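Speaker notes: Bed linen and room readiness in guest accommodation
Wundholm staff training day, May 19, 2024
Speaker: Olanrewaju Ajayi

Opening (allow five minutes)

Good morning, and thank you for coming. The session concerns the bed: the sheet that covers it, the wall behind it and the small articles that collect on and beside it. Wundholm holds 2,000 sheets across its houses, and 77 of them were withdrawn before the end of their expected life. Most of those had been marked or torn during bed making, and very few had simply worn thin.

Please refer to the linen handbook, which should be on your table. Copies in large print are available at the door.

Part one: the sheet before it is tucked

The handbook asks that the sheet be laid over the whole mattress and left loose until it has been looked at. Wrinkles at this stage are of no concern. A member of staff who starts at the corners will have to lift them again if a stain is found in the middle, and on a large bed that is a good deal of extra work.

Pause before the slide. Ask the room to think about what ought to be lifted off before any tucking begins. 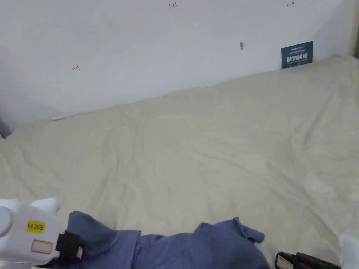
Tshepo Mabaso has asked that the order be reversed for the larger houses, with the wall side tucked first and the inspection made afterwards, on the ground that two people can then work without waiting for each other. The proposal has merit where two people are available. For a single member of staff the handbook order stands until the review in September.

Return to the slide. Points to make:

The sheet is cream and the wall a cooler white. Staff often report cream linen as yellowed when it is only being seen against paint of this kind. Compare it with another cream sheet before sending it back.

A card standing on the bed should be moved to the side table while the sheet is being drawn tight, and returned afterwards. Cards left in place slip down between the mattress and the wall.

Thin white articles are easily missed on pale cloth. Pass a flat hand across the sheet from the wall side to the open side.

Red figures or arrows written on a wall are to be reported to the house office. Do not attempt to wash them off.

Part two: the surface beside the bed

The second half of the session deals with what leaves the bed and where it goes. Under the Clirkelance checklist, the bed and the flat surfaces near it are treated as one task – they are cleared together and signed for together. Small papers, labels and specks are picked up by hand before any cloth is used. Coloured cloths are taken off white linen as soon as they are finished with, and are never stored on it.

Labels need particular care. A printed label may belong to the linen, to the guest or to a delivery, and should be kept in the Puko tray until it has been read.

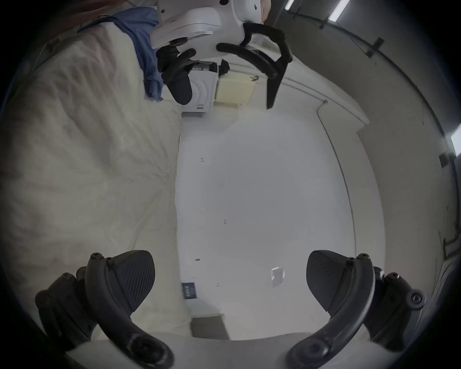
One objection received in writing was that the tray adds a further step to a room already timed at 60 minutes, and that most labels are rubbish. The writer may well be right about most labels. The tray is nevertheless retained, and the time allowance will be looked at separately.

Draw attention to the blue cloth on the white bedding, then to the small dark-blue label and the piece of white paper on the flat surface. Ask which of these would go in the tray. Allow the tables two minutes to agree an answer.

Closing matters

Sign the attendance sheet before leaving. Requests for replacement linen go to Cele on the usual form, with the house name written in full. Questions may be taken until the hall is needed for the next session.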